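Randomiser les positions initiales avec une grille au ruban

Un modèle entraîné sur des poses trop semblables mémorise la table. Le protocole Muvach répartit les objets par case avant chaque démonstration. Délimitez les cases au ruban bleu, puis tirez au sort la case de chaque objet. 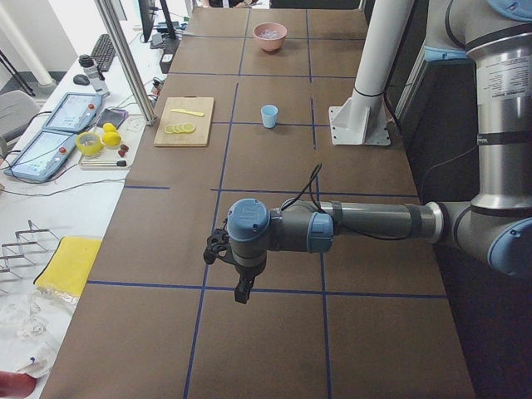 Enregistrez 20 démonstrations par tirage, puis retirez. Une case peut rester libre - le script l'accepte. Notez la case et l'orientation de chaque objet dans le journal d'essai.

Le ruban n'a pas à être parallèle aux axes du robot. En vue poignet, un croisement visible suffit pour contrôler l'orientation. Les récipients se posent à l'intérieur d'une case, sans toucher le ruban. 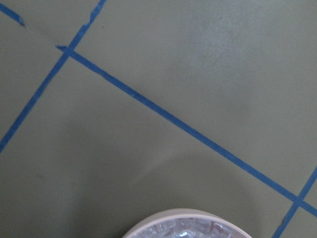
Crédit photo : Bindu Salian / Poojary

Sur 70 essais d'évaluation, la politique entraînée ainsi en a réussi 54. Conservez le même script de tirage pour l'évaluation, avec une graine différente.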